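# Sorting out a pile of medicine boxes, where do I start?

**grelleck_lane**

I have finally emptied the bedside drawer, the bathroom shelf and the carrier bag that hangs behind the door, and all of it is medicine. Some boxes are mine, some were my mother's before she moved to Nustdale, and a few I can't place at all. A lot of them are half used. I want to end up with one container that lives in one place, and I want to get rid of whatever shouldn't be kept.

My questions are these. Do I keep everything in its own box, or take the strips out to save room? The boxes take up a silly amount of space. Is it all right to keep things in the bathroom? And can the old ones go in the kitchen bin if I wrap them up?

I don't have small children here but my sister's two come to stay in November, so I would like it done by then.

**Pell_R**

Chuck anything out of date and put the rest in a shoebox. It took me one evening. Don't overthink it.

**Oduor Kaijage**

Please don't put them in the kitchen bin, and don't flush them either. Take them back to a pharmacy. Most will accept old medicines over the counter, and you don't need to have bought them there. Ring first if you have a large bag of it. Liquids should stay in their bottles with the lids on. Ask separately about needles, as many shops won't take those.

I did the same job last spring and did it on the bed. A table would do, but mine was too small, and on the bed I could get everything out and see it at once. Tip the lot out first and don't try to sort straight from the drawer.

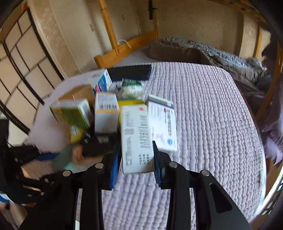 *Oduor Kaijage*

Go through it one box at a time. Turn each one over and look for the expiry date, which is often stamped into the end flap and hard to read, so have a good lamp near you. If it only gives a month and a year, it normally means the last day of that month. Open the box as well and check that the strip inside matches the name on the outside. I found 3 that didn't.

Then make these piles:

- out of date, or no date you can read
- prescribed to somebody who no longer takes it
- in date and in use
- in date, might be needed (painkillers, plasters, hay fever tablets and so on)

The first two go back to the pharmacy. Prescribed tablets belonging to your mother should go back even if they are in date, unless she is still on them, in which case ask her or her chemist before you do anything.

On your question about the boxes, keep them. The leaflet is in there, the dose is on the label, and a loose strip with the end cut off may have lost its date. If space really is short, flatten the spare ones of the same medicine, but leave at least one complete box for each. Any pharmacist's handwriting or sticker on the outside is worth keeping too.

The bathroom is a poor place because of the steam. I use a lidded Omora box, 9 litres, on top of the wardrobe in the spare room. With children coming you want it high up and preferably locked. Anything that has to be in the fridge will say so on the packet.

**Blomqvist_garden**

Agree with most of the above. I would add a list taped inside the lid, with the name and the month each thing runs out. I look at mine when the clocks change. It takes 4 minutes and saves buying a second packet of something you already have.

One disagreement: I don't keep plasters and bandages with the tablets. They go in the kitchen drawer where people need them in a hurry, and then nobody is rummaging in the medicine box.

**grelleck_lane**

Thank you. I have done the bathroom shelf and have 2 bags ready for the chemist. My mother says the eye drops are hers and she wants them posted, so I have told her to speak to her own surgery first. I haven't bought a box yet. Does the Omora one lock or do you need to get a separate catch?

**Oduor Kaijage**

Separate catch. Mine came from the hardware shop and screws on.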